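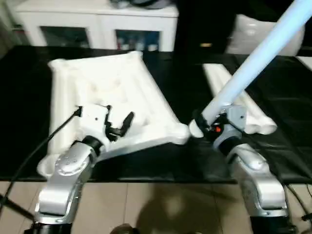 Both arms reaching over the black table, white frame in the left gripper, light blue tube in the right.

Category: Robotics & Automation / Buyer Checklists
7 min read
2 comments

Two-arm bench kit, pre-purchase safety check – Fesdale unit

Kit: Orkgate two-arm bench package, on trial from Brusolton
Checked by: Sharon Mushi
Second pair of eyes: Mwanaisha Mugo
Job on trial: handling and fitting of molded plastic parts and tubes
Month: September
Status: NOT signed off, see open items at the end

Key: OK / FIX / ASK (ask = goes back to the supplier before we pay for anything)

1. PAPERWORK

1.1 Manual on hand, printed – OK. English copy is readable. Page order is wrong after the wiring part, someone has stapled it back to front.

1.2 Risk assessment for this bench – FIX. We have the supplier's general one. It talks about a fenced cell. We don't have a fenced cell. Needs redoing for our room, Mwanaisha has started it.

1.3 Serial numbers match delivery note – OK for both arms. Left gripper number is on the note, right gripper number isn't. ASK.

1.4 Training record for operators – FIX. Two people trained, one signature.

1.5 Service terms – ASK. Offer says "response within 2 working days". Response meaning a phone call or a person? Put it in writing please.

2. BENCH AND FLOOR

2.1 Table steady with both arms moving – OK. Leaned on it, ran the fast demo program, no rocking I could feel.

2.2 Table cover – FIX. Black fabric, wrinkled on the right side. Parts can drag it and a finger could catch a fold. Either pull it tight and clip it under, or swap for a mat. Supplier says the dark cover helps the vision. Fine, then a dark mat.

2.3 Cables on the table – FIX. Thin black one comes off the left wrist and runs over the black cover and off the side. Black on black, easy to miss. Wants a sleeve in a bright color and a tie point with enough slack for full wrist travel.

2.4 Cables on the floor – FIX. Thin black one across the tile near the right side. Cable cover or reroute. I don't care which but before anyone else works there.

2.5 Stand legs – OK but put tape on them. The left one comes out at an angle and is right at shin hight.

2.6 Floor – OK. Tile, level enough, nothing spilled at time of check.

2.7 Room behind the bench – FIX. White cabinet with glass doors, bottles on the shelf inside. Need the reach drawing to show worst case with a long part in the gripper, not just the bare arm. See 4.4.

3. EMERGENCY STOP AND POWER

3.1 Stop button works, both arms – OK. Pressed it 7 times at different points in the program. Both arms halted every time.

3.2 Reset needs a separate action – OK. Releasing the button alone does not restart.

3.3 Stop reachable from both ends of the bench – FIX. Only the one button. Lyimo quoted for a second one, wired in series, 235 fitted. Take it.

3.4 Grip held on stop – OK left, ASK right. Left kept hold of the part. Right let a tube go on one press and held it on the others. Want an explanation not a shrug.

3.5 Power loss – arms sag a little then the brakes catch. OK, but keep hands out from under. Add to the sign.

3.6 Isolator lockable – OK. No padlock supplied, we have our own.

4. ARMS AND GRIPPERS

4.1 Housings, cracks or loose covers – OK both. Silver shells clean, no sharp edges found by hand with the power off.

4.2 Shoulder screws – OK. Checked with the driver, none turned. Mark them with paint pen so the next person can see at a glance.

4.3 Gripper fingers – FIX. Hooked shape on the left one is narrow at the tip. Good for getting hold of a thick molded edge, not good for a knuckle. Ask if there's a blunter finger in the range.

4.4 Long parts – FIX. The tube sticks out a long way past the right gripper, so the swept area is much bigger than the arm. Keep-out line on the floor was measured without a tube. Remeasure.

4.5 Wide parts – ASK. The big white frame sits tilted when the left gripper has it, with the far corner right over by the right gripper. What stops the two arms fighting over it? Supplier says there is a collision setting. Show us where, and show us who can turn it off.

4.6 Pinch points between arms – FIX. Space between the two grippers is where people want to reach in to straighten a part. Needs a rule and a sign. Rule: stop first, then reach.

4.7 Indicator light – ASK. Small orange light on the right gripper. Manual lists green and red, no orange that I can find. Might be nothing. Don't guess, get it in writing and stick the key on the wall.

4.8 Wrist color mismatch – left is white, right is dark gray and black. Not a safety thing. Are they the same revision? ASK, along with 1.3.

5. SOFTWARE AND SPEED

5.1 Reduced speed mode on by default after restart – OK.

5.2 Password on full speed – FIX. Still the factory one. Changed it on the spot, new one is with Mwanaisha.

5.3 Force limit – OK at reduced speed, not tested at full. Need a proper gauge, borrowing one.

5.4 Event log – OK. Holds plenty, 1,778 entries on there when I looked, mostly start and stop. Export works to a USB stick. Time is wrong by an hour, fix clock.

6. PEOPLE

6.1 Eye protection at the bench – FIX. Tubes spring when they slip. Glasses for anyone inside the line.

6.2 Loose sleeves, lanyards – rule is there, remind people.

6.3 Sign with stop instructions – FIX. Currently a sheet of paper. Laminate it and add 3.5 and 4.6.

OPEN BEFORE SIGN-OFF

Must be closed: 1.2, 2.3, 2.4, 3.3, 3.4, 4.4, 4.5, 5.2 (done, recheck)
Supplier to answer: 1.3, 1.5, 3.4, 4.5, 4.7, 4.8
Can wait till after purchase: 2.5, 4.2, 5.4

Overall – decent kit, I would buy it if the 3.4 answer is good. If the right gripper can drop a tube on a stop then it can drop something heavier. Trial carries on at reduced speed only untill then.

S. Mushi

Shares: 7

COMMENTS (2)

Mwanaisha Mugo
Agree with most. On 2.2, clipping the cloth is fine for this week, mat is on order. On 4.4 I'd do the remeasure with the longest tube we stock and the arm at full stretch, then add a margin. Risk assessment draft is in the shared folder, section on the cabinet still blank.

Brusolton support
Thanks Sharon. Gripper serials and the light key will follow by email. For 3.4 please send the log export from the afternoon you tested and the finger width setting you had for the tube. A second stop is fine with us provided it goes on the same circuit, send the Lyimo drawing over first.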